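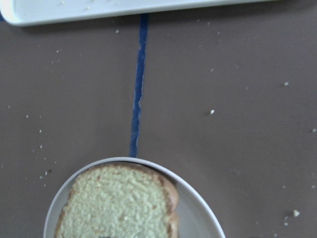
Bread on the plate, crumbs on the table. Mudgway demo, August.

Fomik Two-Arm Kitchen Cell

Type: tabletop work cell, 2 arms, gripper on each
Maker: Fomik
Control software: Betow
Price as quoted to us: on request, which we did request, and are still waiting
Our rating: not yet

Fomik sells this cell as a way to get small food jobs off your staff's hands. We list it because customers keep asking for it. We went to the open day at Mudgway to see it make a sandwich, and we'd like you to read our notes before you call us.

The brochure says the system was trained on 3,000 practice runs. It does not say how many of those were sandwiches, or how many went well. The man at the door told us 1,021 were "food related." Make of that what you will.

Sliced bread is a fair test. It's soft, it bends, and it sheds. There were plenty of crumbs on the tabletop between the tray and the plate, and we'd want to know who wipes down a work surface like that in a real kitchen, and how often. The product sheet has no cleaning section.

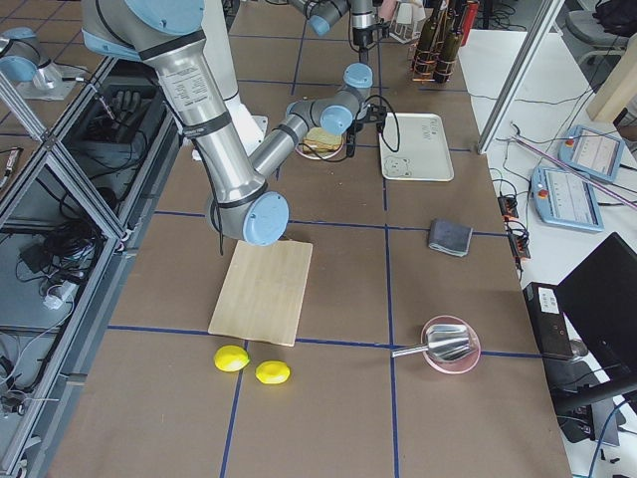 The Fomik cell at Mudgway, with sandwich, lemons and cutting board laid out.

Look at the floor space too. The sales drawing shows a table with arms. At Mudgway there was also a side desk with two teach pendants, a computer and monitor, power strips and a fair bit of cable. Plan for all of it. The blue tape grid on the table also made us wonder how well the thing copes when a plate is put down somewhere new. We asked, and were told it would be covered in the afternoon session. It wasn't.

The rival Nasatero cell has one arm and makes smaller promises. We stock that one.

Ordering: the Fomik cell is special order only, no returns once installed. Deposit is 20 percent. We will arrange a visit to Mudgway for any buyer who wants one. Bring your own loaf, and ask them to use it.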